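Granetti opens equipment loan program for small firms

CLUVSTEAD, October. Granetti, a lender for small businesses, announced today a new loan program for companies which want to buy machines or tools. The loans start at 600 dollars per month and can be repaid over four or seven years.

The borrower pays a deposit of 20 percent. The arrangement fee is written in the first offer letter, and it stays the same until signing. Applications are made through the broker Mesier or at the Granetti office on Damasceno Street.

"Many owners came to us after their bank asked for the house as security," said Gilmar Quintana, head of lending at Granetti. "With this program the equipment itself is the security, and the family home stays outside of the contract."

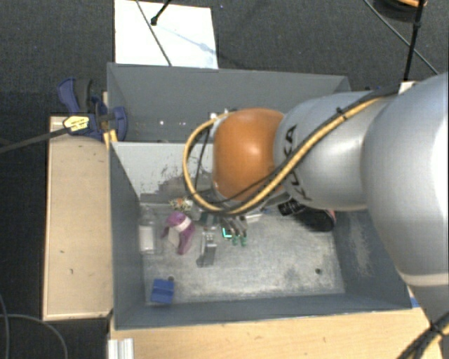

A KUKA robot arm over a gray metal bin.

The office receives visitors without appointment every Tuesday. Press questions can be sent to the Granetti press desk.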